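Korard Planner - Set-up Guide, Section 6: Two-arm table tasks

Print this page | E-mail this page

We use cookies to remember your version and language settings. Accept | Manage

6.1 Before you start

You need the planner installed and both arms showing green in the status panel (section 3 if not). Hand-eye calibration done, section 4. If the calibration is from before the April release, do it again, the file format changed and the old one loads without an error but the offsets come out wrong.

Laptop on the side table, not the main one. Anything on the main table that isn't in the world file is an obstacle the planner knows nothing about.

The worked task is the bun one, steamer to plate. Same steps for any pick and place out of a deep container, change the names.

6.2 Load the task

1. Start the arm drivers first, then the planner. Other way round and the planner grabs a stale joint state.

2. Open the task file:

 korard open tasks/steamer_to_plate.task

3. Check the log says "world loaded" and then "two arms". If it says "one arm" stop and look at the cables for the left one.

4. Set speed to slow. It stays on slow until 6.6.

Note - if the log stops after "world loaded" and nothing else comes for a minute, the licence check is waiting for the network. Plug in or use --offline.

6.3 Put the objects in the world file

5. Run the Plolteck detector once with the table clear of hands:

 plolteck scan --once --write world.yaml

6. Open world.yaml. You should have cooker, pot, tray, plate, lid and the buns, each bun with its own id. Names are lower case, no spaces.

7. Lid. The detector is poor on clear glass, it finds the rim and handle and guesses the rest or misses it alltogether. Put the lid in by hand as a flat disc and tick "keep out". Do this even if it looks like it found it.

8. Pot. Type must be "open container", not "solid". With solid the planner will never go inside and you get NO_PATH every time. This is the most common support mail we get on this section.

9. Tray is the support surface for the buns, pot is not. Set parent: tray on each bun or the grasp height comes out at the bottom of the pot.

10. Shiny rims give stray points. If you see a cloud of specks floating over the pot in the viewer, raise min_cluster to 48 and scan again. Default is 13.

Caution - do not scan with the lid on or with steam coming off the pot. Depth is rubbish through steam and the buns end up floating in mid air.

6.4 Grasp settings

Two fingers, soft object. The defaults are for boxes and will squash a bun flat.

11. In grasp.yaml set approach to "from above". Side approach hits the pot wall.

12. Set contact to "soft". This closes the fingers until the motor current rises a bit and then holds, no squeeze.

13. Set retreat to 200 (mm, straight up). Must clear the pot rim with the bun in the fingers, so measure from the underside of the bun and not from the fingertips. Anastasia Kyriakidis wrote the rim check and it does catch most bad values but only if the pot height in the world file is right.

14. Set the wrist cable limit. The cable loop at the wrist needs room on a downward reach, so keep wrist roll inside the range on the label sheet. Planner treats the loop as a soft tube if you turn on cable_model. Turn it on.
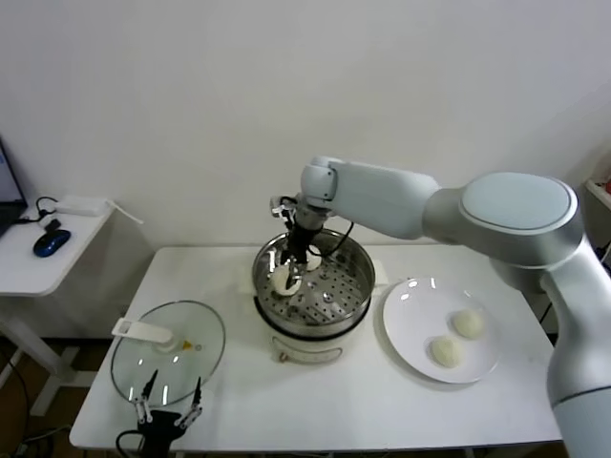
15. Left arm gets role "standby". It holds its pose and the right arm plans round it. Don't set it to "off" - off means the planner drops it from the collision check completely, and the arm is still there.

16. Place target is the plate, pattern "spread". Spread leaves a gap between buns already down and the next one. "Stack" is for cups, leave it alone.

17. Save. The planner does not save on exit.

6.5 Dry run

18. Click Preview. Ghost arm goes through the whole motion in the viewer, real arm doesn't move.

19. Watch three bits in the preview: the elbow on the way over the table, the wrist going down inside the rim, and the lift. If the elbow swings wide at the start, add a via point over the back of the table.

20. Red patch anywhere on the ghost means contact. Click on it, it tells you the two bodies. Fix that pair and preview again, don't just lower the safety margin. We see people do this.

21. Then with the real arm, still on slow, fingers open, run "approach only". It stops a little over the bun and waits. Hand on the stop button.

22. Look from the front and from the side. If the fingers aren't centred over the bun, the scan is off, go back to step 5. Do not nudge the grasp offset to hide it, next bun will be off the other way.

Caution - nobody leans over the table in steps 21 to 26. Laptop user stays at the side table.

Caution - cooker is hot after use and so is everything in it. Let it cool before you reach in to move a bun by hand.

6.6 Run

23. Click Run, one bun. Task ends with the arm back over the plate.

24. Rescan after every bun. Buns stick to each other and to the tray, and when one comes up the next one can shift. Set rescan: each if you want it done for you, adds a few seconds.

25. If all good, speed to normal, run the rest.

26. At the end click Park both arms, wait for "parked", then close the planner. Drivers last.

6.7 When it goes wrong

NO_PATH - see step 8. If pot is already open container, check the lid disc isn't sitting on top of the pot in the world file.

GRASP_EMPTY - fingers closed on nothing. Usually parent not set (step 9).

GRASP_SLIP - bun left the fingers on the lift. Raise soft contact one notch at a time. More than about 13 and you get finger marks.

ARM_STALE - drivers started in the wrong order. Close both, start again from step 1.

CABLE_LIMIT - wrist turned too far. Change the approach angle and leave the limit were it is.

Users of the older Sadar driver: cable_model isn't supported, keep the wrist at zero roll and check it by eye. Chatzigeorgiou mounts need the base height typed in by hand, see section 2.

Support desk is closed Thursday afternoons. Send the log and world.yaml together, we can't do much with one of them.

Last updated: April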